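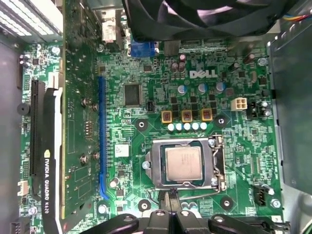
Quadro K620 in its slot, processor in its socket, gripper fingers just below.

Bokstead handling rules: README

What's in this folder

The rules a Bokstead cell follows when an arm takes processors out of second-hand desktops, plus the recordings made while following them. There are 172 recordings. The rules came first, then the recordings, then most of the rules again.

Maintained by Nattawut Paisan. Corrections are welcome and will be argued with.

Scope

Covers dead, unplugged desktop towers on a bench. Doesn't cover laptops, servers, or the coffee machine, whatever the April draft said. The document borrows the layout of the Idik handling code, minus the foreword, which ran longer than the code.

Before the arm moves

1. Mains lead out, and out of reach. A switch in the off position is an opinion.
2. Hold the power button until you feel silly, then a bit longer.
3. Loose cables get moved or written down. "It'll be fine" is not an accepted entry in the cable field.
4. Set the colour balance once per session and leave it alone. Dindo Barredo's warm grey period has its own subfolder.

Approach and clearance

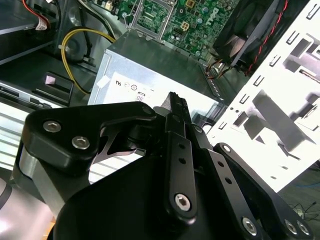 Rule 5 is the one people skip: plan the path for the whole hand, knuckles included. Everybody checks the fingertip. The fingertip is narrow, well behaved and seldom the trouble. It's the linkage behind it that needs the room, and in a case like this one it has to find that room between an optical drive on one side and a perforated drive cage on the other, with the power supply waiting up ahead. Sheet metal doesn't negotiate. Leave a margin on both flanks, and log any contact, including the kind you'd describe as a kiss.

Rule 6: the retention lever is opened fully before anything goes near the processor. Half open counts as closed.

Rule 7: grip by the edges of the substrate. Never touch the underside, and never squeeze harder because the first try slipped. If it slips, back off and start the approach again. You get 2 retries, then a human takes over and the recording is labelled "assisted". Labelling it "success" because the chip did eventually leave the socket is how we lost a Friday to relabelling.

Placing and parking

Rule 8: a removed part goes straight to its place on the fixture. Carrying a processor on a scenic tour of the bench adds nothing to the data.

Rule 9: no part is held over an open case while someone decides what to do next. Decide first.

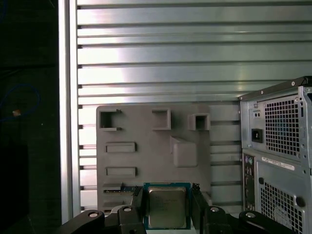 Matěj Štěpánek objects that rule 9 is too strict for slow operators, and that a timed hold would do the same job with less sulking. He'd allow a pause anywhere so long as the arm is stationary and the pause is logged. His wording is in the Macaraeg branch. It's a fair point, and the rule stands until he and Ronaldo Dimaculangan agree on how long a pause is, so don't wait up.

Labels

complete: part out and placed, no help
assisted: a hand other than the robot's was involved
contact: touched something it shouldn't have
abandoned: stopped on purpose, reason given in a full sentence

A recording can carry 2 labels. If you want a third, you want a new recording.

Known problems

The Votex exporter drops the reason field when it contains an apostrophe. Write "did not" until it's fixed.

Notes are capped at 2,000 characters. Thanasis Vlachopoulos has met the cap and disputes it.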